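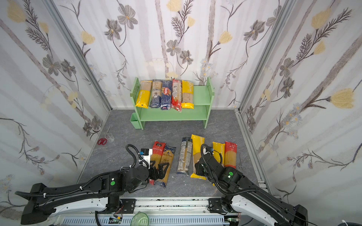

Dry goods storage: long pasta

The February reset of the pantry section began with the long pasta. Spaghetti is an awkward item to store. The bag is narrow, the contents are stiff, and the center of gravity sits high once the pack is stood on end. Laid flat, packs slide over one another and the label on the lower one cannot be read. Stood upright, they lean, but every label faces out.

The unit in use is the green two-tier Sitik shelf, placed against the back wall. Spaghetti goes on the top tier first, upright, side by side, long axis vertical. The lower tier is filled only after the top one is full. Ji-hoon Han wrote the placement note (Murkden item 3147), and the relevant part reads as follows.

"Place the first pack against the left end and work to the right. Each pack should touch its neighbor. A lean is acceptable if the whole row leans as one. A single pack leaning against the row is to be reseated. Do not mix short shapes into the row, as the bags bulge at the base and push the spaghetti forward."

Brands and bag types are mixed on purpose. A row of identical packs tells you little about how a shelf behaves with a normal household purchase. Film bags with clear windows flex more than fully printed ones and need support on both sides, so they should not be left at the open end of a row.

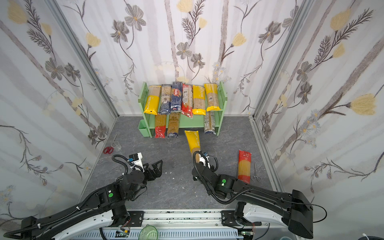 Six packs on the top tier of the green shelf, with the Barilla third from left.

The small green cup on the left side of the shelf stays where it is. It is not to be used for pasta. Scissors and forceps are kept on the floor of the section and go back there after use. Scraps of any kind are picked up at the end of the session, before the shelf is wiped down.

For the lower tier the spacing rule is relaxed. Packs may stand apart, provided each one stands without help.

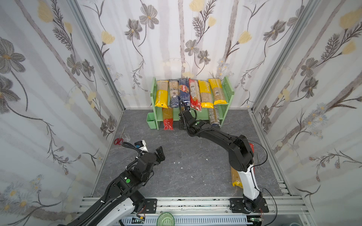 If a pack on the lower tier will not stay up, tap the base on a flat surface so the strands settle to the same level, then set it down again. Folding the bottom seam under also works on the softer bags. Tape is not permitted on either tier.

Two items remain open. The Trekamard shelf liner has been requested in a 94 cm length and will be trimmed to fit. Dumitrescu has asked whether the same layout can be used for the 100 g sample bags; it cannot, as they are too short to support each other. Those stay in the drawer under item 4 of the storage list. Corrections to the placement note should reach Ji-hoon by Sunday.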